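Home / Workshop storage / Sorting trays

Forsberg Sorting Set for Small Parts
Item 113

The Forsberg set is made for benches where many small components must be separated by kind. It consists of yellow plastic trays and one rectangular tray of stainless steel. We recommend to put the steel tray in the middle with the mixed parts, and the yellow trays at the left and the right, so that every part has a short way to go.
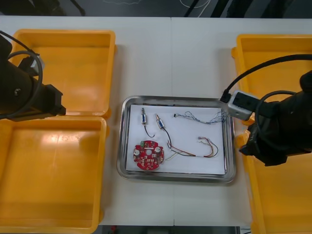
Aivar Ķēniņš: I keep the two sides always for the same parts, also when the order changes. After one week my hands know where to go. I would only like to have a label holder on the rim.

Label holders are sold separately (see Accessories). They clip on the rim of all yellow trays in the Vollix and Forsberg series.

The yellow color was chosen for contrast. Metal housings, thin wires and dark leads are easy to find on it, and a small spring does not disappear as it does on a gray bench top.
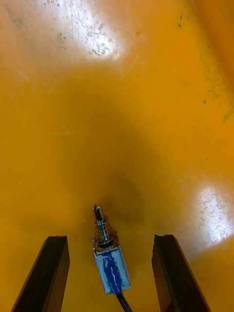

The floor of the tray is smooth and can be wiped with a damp cloth. Please do not use solvents – they make the surface dull. Solenoids, switches and circuit boards can lie in the trays during the work, but for longer storage of boards we advise an antistatic bag.

The trays can stand directly against each other, rim to rim, which saves place on a narrow bench. 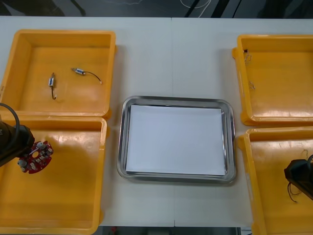
Yellow trays on both sides of the table, steel tray between them.

The steel tray has rounded corners and a low raised lip. Its surface is polished and shows fingerprints, so a dry cloth after work is enough to keep it nice.
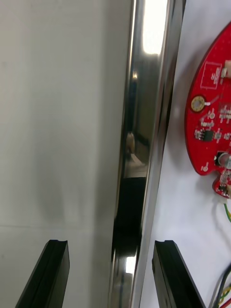
Ordering and delivery
Single trays can be ordered from April. For workshops that need 150 trays or more, please write to our Olura office for a price.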